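So our county went and did it. As of Monday night, Rornham County has a resolution on the books saying the sheriff's office won't spend a dime helping the state enforce the new magazine limit. I sat through the whole meeting on a folding chair, and my back is still mad at me!

I should say up front that I own guns. I've had my dad's old deer rifle since I was nineteen, and I shoot at the Skostimeo range when I can get out there (less and less, with the kids). You might expect me to be cheering. I'm kind of halfway there.

The vote was 5 to 2. They'd collected 2591 signatures for it, plus 438 letters against, and Leidy Tamayo from the library board read a few of those out loud. She got some grumbling from the back row, but she kept going, and I thought she was the best speaker of the night even though I disagreed with half of it.

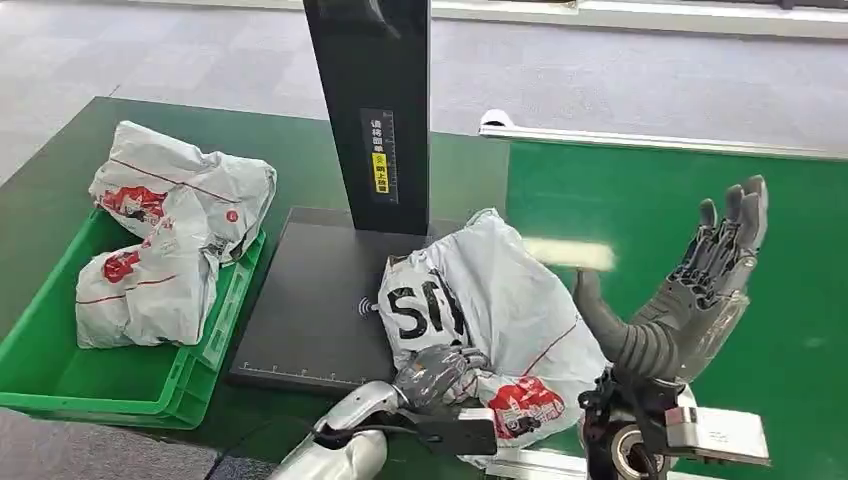

What bugs me is how vague the thing is. It says "no county resources," okay, but does that cover a deputy who gets a call from the state police at 2 in the morning? Commissioner Tsoukalas asked exactly that and the county attorney said he'd have to get back to her. Then they voted anyway! I would've liked the answer first.

My neighbor thinks it'll get tossed by a judge before deer season. Maybe so. Sarkatora County passed nearly the same wording last year and they're still in court over it, and I haven't heard what the lawyers are costing them.

Anyway, the next meeting is in November and I'm going. Bringing a cushion this time.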